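Subject: Re: [manip-learning] wrist cam dropout numbers, Ostico fridge task

Dec 16, 2022

> Did the head-only policy hold up on Ostico, or does it
> need the wrist views? Pemberg numbers looked odd to me.

Short answer, holds up. 86 percent on place-on-shelf with wrist views dropped at random in training, 4,000 demos, same split as June. Without the dropout it falls apart as soon as teh wrist stream lags. Pemberg was a bad calibration file, ignore that table.

Remaining failures mostly glare. White shelf, white table, white wall, depth goes to mush. Sample head view:
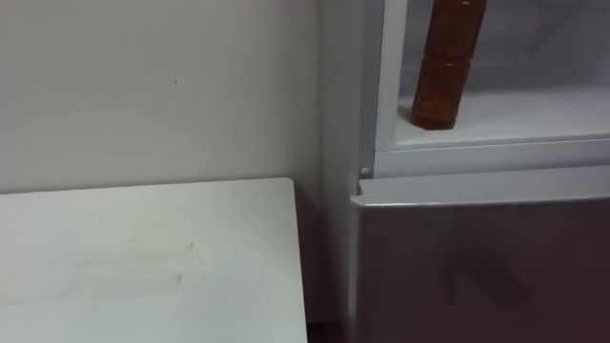
Head view, Ostico set. Brown object upright on the shelf, reflection in the lower door.

The reflection gets segmented as a second object sometimes. Masking the lower door helps on Carkeck, havent tried it on Dobson yet. 12 seeds running now, will post when 10 are in.

Config is in the usual branch. Don't use the old loader.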